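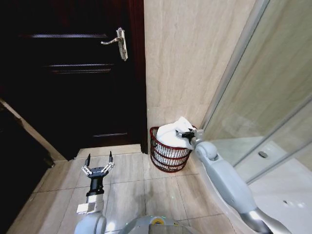
Photo: Halina Wróbel / Michalski Building Archive

Housing Studies, Unit 3
Moisture and Ventilation in Small Dwellings

This handout accompanies the third lecture and should be read before the seminar. Students are expected to know the terms relative humidity, dew point and air change, which were introduced in Unit 2.

Warm air holds more water vapor than cool air. When warm, damp air meets a cold surface, part of the vapor condenses. The risk is greatest at outside corners, behind large furniture and around windows with single glazing.

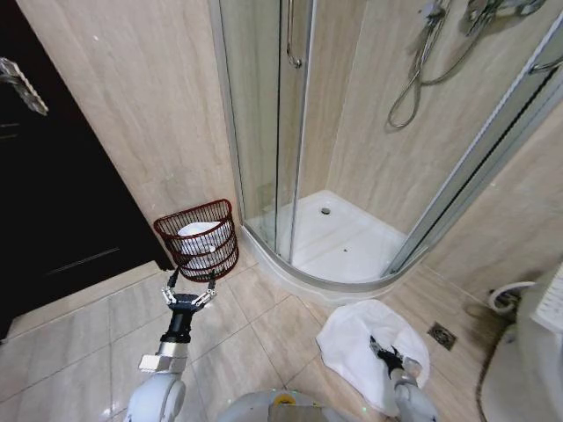 VISTSKA, 14 April 2018

Interior rooms without windows depend on mechanical extraction. Extract air must be replaced, and in most apartments the replacement air enters under or through the door. A door that fits tightly on all sides can reduce the performance of a fan that is otherwise correctly sized.

The Vistska survey covered 25 apartments in the Drerus district. Wróbel's summary, to be discussed in the seminar, separates faults of design from faults of upkeep. Blocked grilles belong to the second group.

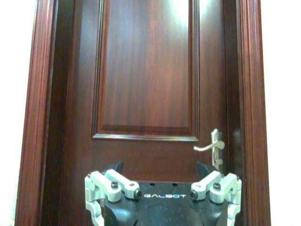 The same distinction applies to complaints made by tenants. A report of mold should record the room, the season and the heating pattern before any cause is proposed.

Assignment: submit a moisture plan for one dwelling, no longer than 4 pages, with a labeled floor plan. Sources must be cited in full.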